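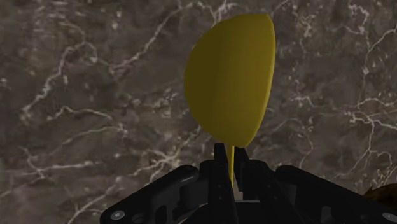
1 min read · 6 posts

1/ So we've had the two new arms on the packing line at Plutano since June, and a few of you asked how it's going. Get a coffee, I'm bad at short answers.

2/ Every new item gets practiced in the simulator first: marble surface, black gripper, some flat yellow thing with a skinny stem to pinch. I used to walk past that screen without looking. Now half the break room stops to watch and give advice (loudly!).

3/ The advice is good, too. We've been holding awkward little things by the narrow end for years, and our hands know stuff that never made it into a manual. The folks from Studmont started writing it down, which made a lot of people on my shift stand a bit taller.

4/ What changed for me: we send out 700 trays a shift and I used to fill 430 of them with my own two wrists. Now I mostly check, fix and restock. My wrists are so happy. My head is more tired, if that makes sense?

5/ I do miss the talking. Four of us side by side at one table, you hear everybody's whole life. Now we're spread out, so we asked for a longer overlap at shift change and got 40 minutes a week. I'll take it.

6/ Next up is training for the Skultasitz site, and I put my name down. Ask me anything, I'm on lunch till 12:30.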